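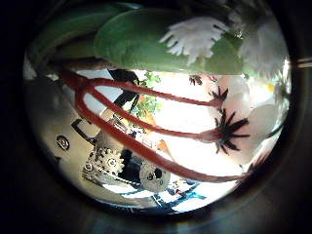

How do you join the robotics club if you've never built anything? Email Kirsty Doolan, tell her which evening suits you, turn up. Most of us started from zero.

Quick one this month, I'm typing between builds. The flower project is what everybody's on now. The task sounds easy — get the hand to pick a stem out of a bunch and put it in a vase without wrecking it. Leaves, petals and long thin stems all tangled up together. The red stems are the ones we argue over, they curve, they run almost side by side, and the wrist camera sees everything bent at the edges anyway. Samuele Pellegrini has been rewriting the part that decides where to close the fingers. Version 2 is on the shared drive, please dont overwrite it again.

Finger gears: still noisy. If you took the small hex keys home, bring them back. Grease is in the drawer under the printer, a little bit is plenty.

The Stirnley student challenge is our next big thing. Entries close 28 February 2021. Teams of 3, one robot per team, 30 minutes on the table including set up. Prize pot is 3,000 dollars, shared between the top teams, and Zeltico is lending spare motors to anybody who gets through the first round. We have enough people for one full team and half of another, so if you can solder, or write Python, or just keep a tidy log book, say so now.

Still needed: white and pale flowers for practice (past their best is fine), a second vase — something heavy, and somebody to proofread the entry form becuase it clearly shouldn't be me.

Kirsty has the sign up sheet. Parents welcome at the practice run, coffee after.

We use cookies to remember your newsletter preferences. Accept | Manage settings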